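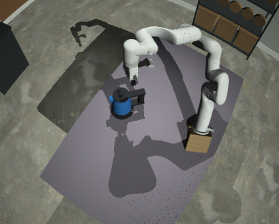
Griletti publishes its household handling code

Tovbridge, March 2024 – I'm so pleased we can finally share this one! Our new code of practice for robot arms working with kitchen items is out, and it's free to download. It has 16 rules (we started with 200, so do be kind) and covers grip force, safe distances and what has to be tested in simulation first. Gittins and Arkar have both signed up. Comments are open for 15 weeks – please send us the grumpy ones too.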